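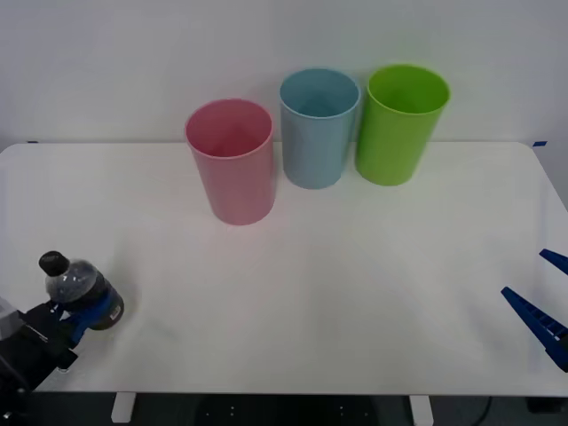 What made the left arm let go of the bottle on Tuesday's run?
A loss of grip force during the tilt, caused by the left gripper dropping back to its idle current when the right arm's controller sent a fault. The fingers stayed where they were, but nothing was pressing them shut any more and the bottle slid out.

Thursday, September 3, 2020
Bench 2, pouring task. Written up by Yu-ting Wu, with additions from Hui-mei Leung where marked.

Background for anyone who wasn't in. The task is: left arm picks up the bottle, right arm brings a cup forward, left pours, both put back. It ran without trouble through most of last week. On Tuesday the bottle went down between the table and the left arm base with the cap off. Water over the table, down the front edge and onto the floor next to the cable run. Wanting hit the stop. Power to both arms was off before anyone went near the water. No injuries, no damage to the arms that we can find. One power supply for the Jodunitz controller got wet on the outside and has been taken out of use until Yen-ting has opened it up.

All work since then has been with the cap on and screwed down. Leave it that way until this page says otherwise.

What we tried today

Started with the mechanical side. Took the left fingers off, wiped them with alcohol, checked the pads for glazing. Pads slightly polished at the tips but no worse than the spare set. Refitted, checked both screws. Closed on the force gauge and got 40 N, the same as when we set it up in April. So the gripper can hold the bottle perfectly well if it is told to.

Then the software. Ran pick and hold on the left arm alone, right arm powered down. No slip. Ran it again with the right arm powered but not moving. No slip. Ran both arms together and forced a fault on the right by disconnecting its gripper plug partway through. Left gripper current fell at once and the bottle started to sag. Caught it with a hand under a towel, arms stopped first. Repeated after lunch with the same result.

Hui-mei then went through the log from Tuesday. The right arm shows a communication timeout 6 ms before the left current drops. The Edley bridge treats a fault on either side as a fault on the pair and sends both grippers to idle. For the arms themselves that is what we want, both should stop. For a gripper with something in it, idle is the wrong state. It ought to hold.

[HML: the setting is called "fault action" in the bridge config and it is shared between left and right. There is no separate entry for grippers in this version. I have written to Rao to ask whether the next one splits them. No reply yet.]

Why the right arm timed out in the first place is less clear. The connector at its wrist has a bit of play in it. I could get the timeout by bending the cable hard, but not by moving the arm through its normal path. Swapped the cable for the one off the Zudska rig and the play is still there, so I think it is the socket. Hoi-yan wants to look at it under the magnifier before we order anything.

Things changed

Fault action for the pair is now "freeze" in place of "idle". With freeze, both arms stop and both grippers keep their last commanded current. Tested by pulling the right gripper plug again: bottle stayed put. Left it hanging for 2 minutes and the finger motor was warm but not hot to touch. I don't know what it would be like after longer.

The drawback is that a gripper with somebody's finger in it would also stay shut. Hoi-yan raised this and she is right. Until we have something better, no hands between the fingers while the controller is on, including when an arm looks stopped. To get a stuck object out, press the stop, wait for the lights on the controller to go out, support the object and open the fingers by hand.

Drip tray has been ordered for under the front edge. The controller supplies are moving off the floor and onto the shelf, Yen-ting is doing the brackets.

Not done

Pour with the cap off. Not before the tray is in and the supplies are up.
Socket on the right wrist.
Longer hold test with the finger temperature logged. Need to borrow the thermocouple back from upstairs.
Check whether the other bench has the same fault action setting. I would guess it does, as the config was copied across.
Wanting asked if the bottle should carry less water for the next tests. I'd like to keep the same fill so the gauge readings still compare, but a smaller spill has its attractions. To be settled with Hui-mei.

Config from before the change is saved next to the new one with "old_idle" in the name. Please don't load it on this bench.

YTW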